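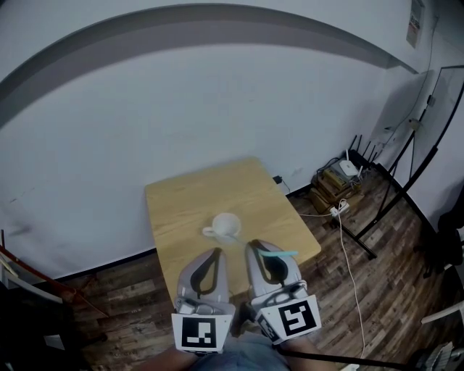
Notebook > Operations > River program > Transfers

4 min read

July 2022, transfer timing, Kerkberg landing to Fodholm station

Picking up from the May pages. Murali wants one number for the brochure and I still don't think there is one.

Ran the coach leg again with Seon-mi following in the van. Landing to station 47 min with luggage loaded at the gangway, 62 when the bags go up the ramp on the trolley. All the difference is the ramp. Driver says the lower gate is locked until the harbor office opens and the key is with Jorkel, not the port. Ask Jorkel for a second key. Asked in May too, see the margin there.

Low water: if the gauge at Kerkberg drops under 124 the ship can't use the town pontoon and we go to Bang, farther down. Coach from Bang adds 17 min, plus whatever the level crossing does to us. We got stopped there both directions. Flynn has the crossing timetable, an old one, I think winter.

So for disembarkation day:
- bags outside cabin doors by 6:30, not 7:00
- first coach away 7:45
- second coach 8:20, guests on the midday train only
- no trains before 9:40 to be sold with our transfer. Gleice to fix in the booking notes
- walkers: dont promise a porter

Early arrivals on embarkation day still a mess. Cabins ready at 3, people turn up at 10 with suitcases. Lounge is fine if the previous group is off, but the crew is vacuuming until 11:30 and there's no coffee in there before noon. Halldóra suggests bag drop at the landing office and a town map. OK with me, but who watches the bags? Office has 2 staff and one goes to lunch. Left open.

Cost. Jorkel quoted 3,000 for the season for the extra coach on standby at Bang. Seon-mi says take it. I'd like to see how many sailings actually got diverted last year first, Flynn has the log. If its only a couple then taxis from the rank are cheaper, though the taxis won't take the big wheelchairs and we'd need the lift van anyway.

Wording for cruise-only guests, Gleice's draft, I cut it down: "Your fare does not include transfers. Coach seats may be added until 10 days before sailing." She had "subject to avialability" in there twice.

Crossing the other way (station to landing) not timed with a full coach yet. Only did it empty, 41, useless for planning. Redo with real group.

Also the sign at Fodholm station points to the old taxi stand. Two couples went that way while we were parked there. Send Murali the exit name, it's North, the brochure says Main.

To do
Key (me). Diversion log (Flynn). Booking notes + cutoff (Gleice). Bag drop hours (Halldóra). Answer to Jorkel on standby coach once the log is in.

Recent entries
Gangway heights at Bang, high and low water
Luggage tags: color by deck or by coach
Kerkberg walking tour, headset trouble
May: first run of the coach leg
Breakfast hours on departure day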